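Getting the Dust Out of an Old Desktop PC

If your computer sounds like a hair dryer every time you open a browser, it probably needs a good cleaning. I do mine every February, plus once more if we've had the windows open a lot (we live on a gravel road, so you can imagine).

First things first – shut it down properly, flip the switch on the back and pull the plug. Then hold the power button in for a few seconds. After that I carry the whole thing out to the garage. Please don't do this on the kitchen counter! I did that once and was wiping gray fluff off the toaster for a week.

Lay the tower flat with the removable panel facing up. You'll want good light and a little bowl for the screws. Mine is an old Meltell jam jar lid with a magnet glued underneath, and I love it more than I should.
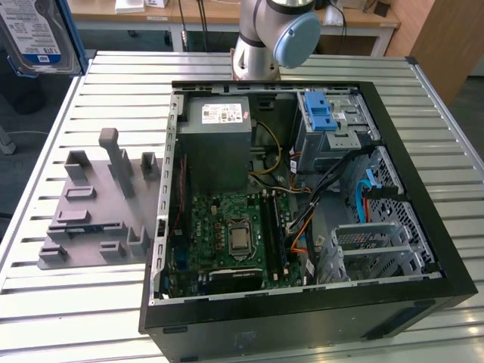
Side panel off and the tower lying flat, ready for dusting.

Touch bare metal on the case before you put your fingers anywhere else. Now for the dust. I use a soft one-inch paintbrush and a can of air, short bursts only, and I keep the can upright so it doesn't spit. Hold the fan blades still with a finger while you spray. Letting them whiz around is fun but it's hard on the bearings.

Don't use the vacuum inside the case. I know, I know, it's right there. Use it on the floor afterward.

If you have a filter on the front, pull it out and rinse it under the tap, then let it dry overnight on a Goltutex cloth or any old towel. Don't put it back damp.

While you're in there, give the memory a gentle press to make sure it's seated, and check that no cable is hanging where a fan could catch it. I leave the power supply closed up, always. Blow through the vents and call it good.

My desktop has more than 2000 hours on it since I started keeping track, and it still runs fine for email and photos.

Next up: what to do with a sticky keyboard. Bring cotton swabs!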